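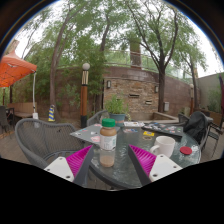

COMMUNIQUÉ DE PRESSE
Clostbridge, le 11 mars 2023

Le club de robotique Erneo ouvre son projet de préhension aux lycéens de Pornside

Le club étudiant Erneo, installé à Clostbridge, annonce l'ouverture de son projet Dafis aux élèves des lycées de Pornside. Lancé en décembre par des étudiants de deuxième et troisième année, Dafis consiste à enregistrer des gestes de préhension à l'aide d'une pince tenue à la main, puis à utiliser ces enregistrements pour entraîner un bras robotisé à manipuler des objets courants.

Le club a enregistré à ce jour 671 démonstrations, dont 579 ont été retenues après relecture. Les autres ont été écartées pour des raisons de synchronisation ou parce que l'objet sortait du champ de la caméra au moment de la prise.

Une pince que l'on tient en main

La pince utilisée comporte deux doigts à nervures magenta, munis chacun d'une bande de contact gris foncé et vissés sur une platine blanche. Les doigts sont souples et se déforment au contact de l'objet. Ils sont fabriqués par les étudiants dans l'atelier du club, à partir d'un modèle revu plusieurs fois au cours de l'hiver. La caméra est fixée sur l'outil et filme les doigts en même temps que ce qui se trouve devant eux.

L'opérateur approche la pince, la ferme sur l'objet, le déplace, puis le relâche. Une démonstration correspond à un seul geste complet. Les fichiers sont ensuite étiquetés par un autre membre du club que celui qui tenait la pince.

Des enregistrements en extérieur

Une partie des séances se déroule dehors, sur une terrasse équipée de tables rondes à plateau de verre. Les membres y travaillent avec des objets ordinaires, comme une bouteille transparente à bouchon vert ou une tasse blanche. Le verre renvoie le reflet des objets, ce qui complique l'estimation de leur position par le logiciel. Le décor change aussi d'une séance à l'autre : chaises, plantes, sacs, objets plats, peut-être des ordinateurs portables, posés sur la table.

« Nos premiers essais ont été faits en salle, sur un plan de travail uni, et le modèle apprenait vite. Dès que nous avons changé de table, les résultats ont chuté. Nous avons donc décidé d'enregistrer dans des endroits où les gens s'assoient et posent leurs affaires », explique Berwyn Mostyn, responsable du projet Dafis au sein du club.

Les prises réalisées en extérieur représentent 205 des démonstrations retenues. Le club souhaite augmenter cette part avant l'été, en variant les heures de la journée et les surfaces.

Ce qui est proposé aux lycéens

Les élèves inscrits travailleront en binôme avec un étudiant d'Erneo. Ils apprendront à monter les doigts sur leur platine, à étalonner la caméra et à enregistrer une série de gestes. Chaque binôme devra remettre 100 démonstrations exploitables, accompagnées d'une fiche indiquant le lieu, l'éclairage et les objets employés. Aucune connaissance en programmation n'est demandée pour cette première partie.

La seconde partie porte sur l'entraînement du modèle et les essais sur le bras robotisé, dans l'atelier de Clostbridge. Elle est ouverte aux élèves de première et de terminale. Une présentation des essais aux familles et aux enseignants est prévue à la fin du cycle.

La participation est gratuite. Le matériel est prêté par le club et reste sur place entre les séances. Les élèves mineurs doivent fournir une autorisation parentale. Les inscriptions se font auprès des professeurs référents de chaque lycée, qui transmettent les dossiers au club.

À propos d'Erneo

Erneo est un club étudiant de robotique basé à Clostbridge. Ses membres conçoivent et fabriquent des outils de préhension et participent à des rencontres interuniversitaires.

Contact presse : Berwyn Mostyn, projet Dafis, club Erneo, Clostbridge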